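Sarkier Institute > Research > Teaching by Demonstration > Gallery

Gallery: Showing a Robot How to Shelve

The Sarkier Institute maintains a programme of work on teaching by demonstration, in which a robot is shown a task by a person and is not given a written set of movements to follow. The programme is directed by Khalil Azar, with Tae-yang Myung responsible for the operating stations and for the training of operators. This gallery presents the part of the programme known as Gridholm, which concerns the handling of office files: taking a box from a shelf, carrying it a short distance and setting it down again in good order.

Filing was chosen after a period of consultation with the records office at Flellen, where staff handle closed boxes every day and could describe in some detail what makes the work awkward. A file box is light for its size. It has flat faces which offer little to hold, and it stands close to its neighbours, so that fingers must find an edge before anything can be lifted. A person does all of this without thinking about it. A robot must be shown, and shown many times, from slightly different starting points and with the boxes in slightly different positions.

Two methods of showing are in use. In the first, the operator stands beside the robot and moves its arm directly by hand, with the joints set to yield to light pressure. In the second, the operator works at a distance and the robot copies the movements of the operator's own arms and hands. The second method is preferred for whole tasks, as the operator's body does not obstruct the view and both arms may be used together. The first remains useful for short corrections at the shelf.

Carrying a box

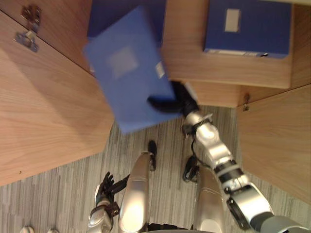
Operators are asked to carry the box at an even pace and to keep it clear of the furniture on either side. New operators tend to hurry the first part of the movement and then slow down sharply at the end, and the robot will learn this habit as readily as any other. Mr Myung's guidance is that the operator should decide on the resting place of the box before the hand closes on it. The guidance also asks that the grip be taken near one end where the weight allows, and that the other hand be kept low and out of the way until it is needed.

Each complete movement, from the first reach to the release, is kept as one demonstration. The Gridholm collection is planned to reach 3000 demonstrations, of which 2000 had been accepted by the end of April. A demonstration is not accepted merely because the box arrived at its destination. It is reviewed by a second operator, who looks for hesitation, for contact with the shelf, and for any moment at which the grip was changed without need. Demonstrations which fail the review are stored separately. A number of them have proved valuable in their own right, in particular those in which a box began to slip and the operator recovered it – these are marked and used when the robot is taught to correct itself.

Working close to the hand

The view from the robot's head is well suited to finding a shelf and planning a path to it. It is less well suited to the last part of the approach, when the box itself may hide the fingers. A second view is therefore taken from the hand, and the two are recorded together with the positions of the joints. The operator may switch between the views during a demonstration, although most come to rely on the head view for the carry and on the hand view only for the grasp and the release.

The hand view takes some getting used to. Objects close to the hand appear very large, light from one side can be strong, and the surroundings are easily blurred when the arm is moving. Operators in their first week practise with this view alone, reaching for the edge of a box and withdrawing again, before they are permitted to attempt a full carry. Dr Azar regards this exercise as the most useful hour in the training course and has resisted several proposals to shorten it.
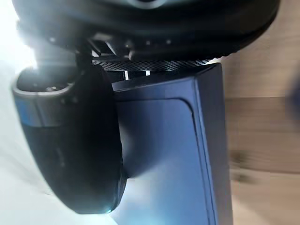

Wrist view: a dark blue panel in the centre, with the light wooden surface to the right.

The same recordings are used to compare operators' habits of approach. Some bring the hand in from above and turn it late; others turn early and come in level. Both can produce a good grasp. For the present collection no single approach has been laid down, and the robot is given examples of each. Whether this makes for steadier handling than a uniform style is one of the questions which the programme was set up to answer.

From demonstration to practice

After every 200 accepted demonstrations the robot is allowed to attempt the task by itself, under supervision. The operator remains at the station throughout and may take over at any point. Where this happens, the takeover is recorded as a further demonstration, beginning from the exact position in which the robot found itself. These short passages are among the most useful material in the collection, as they deal with situations which no operator would have thought to set up on purpose.

Supervised attempts are made in groups of 5, with the boxes rearranged between groups. The results are entered in the programme log, which is kept in Mallet, the Institute's own system for research records. Staff of partner bodies may request read access to the log through the address given at the foot of this page.

Notes on visiting and on use of the pictures

The operating stations may be visited by arrangement. Visitors are asked to remain behind the marked line while a demonstration is in progress and to refrain from speaking to the operator until the robot's arms have been lowered. Parties from schools and colleges are welcome and should be accompanied by a member of their own staff.

Pictures in this gallery may be reproduced for teaching and for non-commercial study, provided that the Sarkier Institute is named as the source. Requests for larger copies, and for the accompanying joint recordings, should be addressed to Mr Myung. Please allow time for a reply during teaching weeks.

Contact the Institute | Copyright Sarkier Institute. All rights reserved. | Back to top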